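Workshop notebook, May
Dye bench, Covudach shed

Madder, third attempt. I am writing this up while the pot is still sulking so that I can't improve the story later.

Batch is 800 g of the Pinheiro wool, two-ply, scoured twice because the first scour came out the colour of a canal. Whoever spun it was generous with the oil. The label says "lightly finished", and I would like to see what they do when they mean it. Second scour ran clear enough by the end. Left it in the rinse bucket over lunch and came back to find it had not felted, so that is one thing gone right.

Mordant as last time: alum and a bit of cream of tartar, weighed on the good scales this time and not on the kitchen ones, which drift when the kettle is on. Brought it up slowly over the morning, held it under a simmer for an hour, lid on, then let it sit in its own bath until it was cool enough to put a hand in. I have stopped believing the books on whether leaving it overnight matters. One says it's vital, one says it makes no difference, and the third spends two pages on the author's goat.

The madder is the problem, as ever. We have two lots in the cupboard, both chopped root, both bought from Wesano, same sack colour, same typeface. Lot 2256 gave us that brick red everybody liked in the winter. The other lot gives salmon. Not a bad salmon, if you are upholstering a dentist's. I used the last decent handful of 2256 on the sample skeins and have been trying since to talk the new lot into behaving.

What I changed this time:

Soaked the root overnight in cold water, poured that off and kept it in a jar (yellow-brown, smells of pencil shavings and pond).
Went up to equal weight of root to fibre.
Added a spoon of chalk, our water being as soft as it is.
Kept the heat down. Really down. Thermometer clipped to the side and me standing over it like a nurse.

The last one is where I think attempt two went wrong. I wandered off to deal with the delivery, it crept up past where it should have been, and the browns came out. You can see it in the skein on the peg by the door, which is now officially "fox" and will be sold as if we meant it.
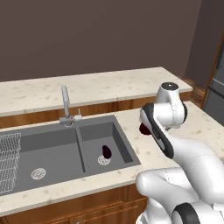
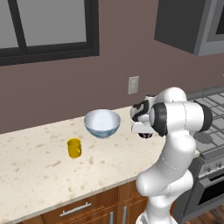
Why does madder go brown if the bath gets too hot?
The root holds several colourings besides the red one, and the brown and yellow ones come out more readily at higher heat, so a bath that gets near the boil muddies the shade.

I've copied that on to the card above the stove in marker pen, large, for the benefit of future me.

Wool went in wetted at half past ten, bath at 30 degrees, and I took it up over the rest of the morning with the small ring only. Turned it gently every so often. Turning it more often does nothing except make you feel involved. By noon the liquor was a good dark tomato and the wool was a disappointing peach. By two the peach had thought about it and gone coral. At four I turned the ring off and left the lot to cool with the lid on, and that is the state of it now.

Pulled one strand to check. Rinsed and squeezed out it is redder than attempt two and still short of the winter skeins. It'll dry a shade lighter, they always do. I'd call it roof tile on a cloudy day. Cliltuvura have asked for "warm terracotta" for the cushion order and have sent a paint chip, printed, from a screen, so there is some room for interpretation on both sides.

Other notes while I'm at it:

The enamel pot has a chip on the inside rim. Iron under there. Use it for walnut and the sad greys and nothing else. I've put tape on the handle.

We are down to 18 muslin bags, several of which are now bags in name only.

The jar of first soak is on the windowsill, labelled. Please don't tip it. I want to try it on the silk offcuts and see if the yellow is worth having. If it's growing something by next week, then tip it.

To do: light test on the attempt two strands, half of each card under foil. Ask Wesano whether the two lots came from the same grower and try to sound casual. Buy chalk. Lift the wool out first thing tomorrow, hang it for a day before washing, and don't look at it under the strip light, which has made fools of us before.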